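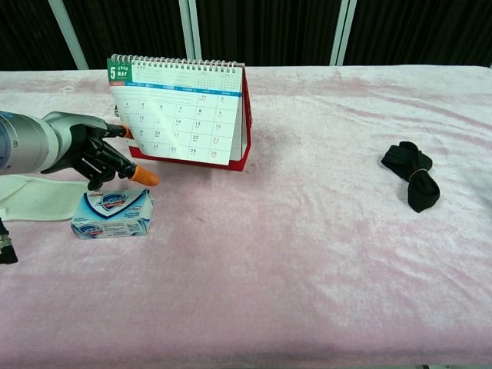
# 肥皂

肥皂是油脂跟碱反应以后得到的脂肪酸盐，主要拿来洗东西。词条式的定义写到这儿就够了，可我做了好些年手工皂，一句话实在收不住，所以下面会啰嗦一点，想查哪段就直接跳过去看吧。

## 名字是怎么来的

中文里的“肥皂”最早指的是植物。有一种豆科的树叫肥皂荚，荚果肥厚，捣碎了能起泡，古人拿它洗头洗衣服。它的亲戚皂荚更常见，北方有些老村子里现在还有大皂荚树，秋天荚子哗啦哗啦地响。后来西洋的块状洗涤品传进来，大家觉得用途差不多，就把老名字套了上去，所以清末的人也叫它“洋胰子”“洋皂”，叫法乱得很。

“胰子”这个词我特别喜欢。它说的是用猪胰脏做的洗涤品：胰脏捣成泥，掺上豆粉、香料，晾干成块，讲究些的还要加草木灰或者天然碱。胰脏里有消化酶，能分解油脂和蛋白质，这个思路跟今天的加酶洗衣粉倒有几分像！更早的“澡豆”也是同一路的东西，唐代医书里收了不少方子，有的香料多得像在配一炉香。北方老一辈至今管香皂叫“香胰子”，我外婆就这么叫，叫了一辈子。

## 化学上是怎么回事

油脂的主要成分是甘油三酯，一个甘油分子上挂着三条脂肪酸。碱一来，脂肪酸被拆下来，跟钠或者钾结合，就成了皂，甘油则留在一边。这个反应叫皂化。用氢氧化钠得到的是硬皂，用氢氧化钾得到的是软皂或者液体皂。

皂分子一头亲水，一头亲油。亲油的那头扎进油污里，亲水的那头朝外，油污就被包成小小的一团，叫胶束，跟着水走了。我第一次给人讲这个的时候画了满满一张纸的小蝌蚪，Dewanti Nair 看了半天，问我为什么要画精子（后来我改画火柴棍了）。

每种油需要的碱量都不一样，这个数叫皂化价。椰子油高，橄榄油低一些，换油就得重新算。做皂的人一般还会少放一点碱，让一小部分油留下来，洗着不那么干，行话叫“超脂”。

## 简短的历史

美索不达米亚的泥板上就有把油和草木灰一起煮的记载，不过煮出来的东西主要用来处理羊毛和织物，跟洗澡关系不大。流传很广的罗马“萨波山”故事，说祭祀的动物油脂和灰烬被雨水冲进河里，洗衣妇发现那里的衣服格外干净。故事好听，可惜没有可靠的史料撑着，多数研究者把它当传说看。

真正成气候的硬皂，跟地中海东岸关系很深。阿勒颇皂用橄榄油加月桂油，煮好以后铺在地上切块，一摞一摞地堆起来晾上好几个月，外皮氧化成黄褐色，切开里面还是绿的。后来西班牙的卡斯蒂利亚、法国的马赛也都靠橄榄油皂出了名，马赛皂在十七世纪还有专门的法令管着用料。

那时候碱很贵，要靠烧海边的植物取灰。到十八世纪末，法国出现了用食盐制碱的工业方法，十九世纪又有了更省料的氨碱法，皂价一路往下掉。差不多同一个时代，化学家弄清楚了油脂的组成，做皂这件事才从凭手感变成了能算的。二十世纪以后合成洗涤剂兴起，洗衣服的地盘大半让了出去，如今超市里有些“洁面块”严格说起来已经不是皂了，成分表上找不到脂肪酸钠。

## 常见的做法

**热制法**要一直加热，让皂化在锅里完成，样子粗犷，脱模以后很快就能用。

**冷制法**是我自己最常用的。油和碱液在不太高的温度下混合，搅到能在表面留下痕迹（英文叫 trace），入模保温，切块后再晾 4 个星期以上。晾的时候水分慢慢走掉，皂会变硬，也更耐用。我有一批纯橄榄皂晾了 200 天，洗起来温和极了，就是泡沫黏糊糊的，喜欢的人很喜欢，Arif Wijaya 说像在搓山药。

**盐析法**多见于工厂。往煮好的皂里加盐，皂浮上来，甘油和杂质留在下层的水里，分开以后再压成条。甘油单独提出来还能卖钱。

**融化再制**就是买现成的皂基，化开、调色、倒模，带小孩玩最合适，Farah Hutapea 的亲子课教的就是这种，一个下午能做出一桌子的小鲸鱼。

氢氧化钠的腐蚀性很强，要戴护目镜和手套。一定是把碱倒进水里，顺序反过来会剧烈放热，甚至飞溅。铝锅不能用。

## 怎么挑，怎么放

看配方的话，椰子油多的皂泡沫大、去污强，皮肤干的人冬天用会觉得紧绷。橄榄油多的温和一些，化得也快。棕榈油能让皂硬挺，但产地的林地问题争议很大，Ikhsan Chin 的小作坊 Ududell 就改用了牛油，老方子里本来也常见，洗着真不差。

硬水是肥皂的老对头。水里的钙镁离子会跟皂结成不溶的皂垢，浴缸边上那圈灰白就是它。我家水硬，每次擦浴缸都要念叨几句，白醋兑水能擦掉不少。

存放要干，要通风。新皂别拿塑料袋封死，纸包最好。我有一块薄荷皂在抽屉里藏到了第 78 周，香味已经跑得差不多了，用倒是照样能用。要是表面冒出橙色斑点，闻着有股哈喇味，那是里面没皂化的油氧化了。湿皂则要搁在漏水的皂盒里，泡在一摊水里的皂，再好的配方也会变成鼻涕。

## 几个老是被问的问题

**手工皂的 pH 能调到中性吗？** 很难。真正的皂在水里就是偏碱的，硬往下调，皂会分解回脂肪酸，手里只剩一团油腻的东西。我试过，别试。

**皂上的白霜是坏了吗？** 多半是表面跟空气里的二氧化碳反应生成的碳酸钠，俗称苏打灰，蒸汽熏一下或者拿湿布抹掉就行。

**皂头怎么办？** Nayeli Cabrera 攒了 46 块，全部刨丝加一点水隔水加热，压成了一大块花花绿绿的东西，气味从玫瑰一直串到松焦油。她现在拿它洗画笔，说水彩和油画颜料都洗得动，笔毛洗完捋顺了平放着晾就好。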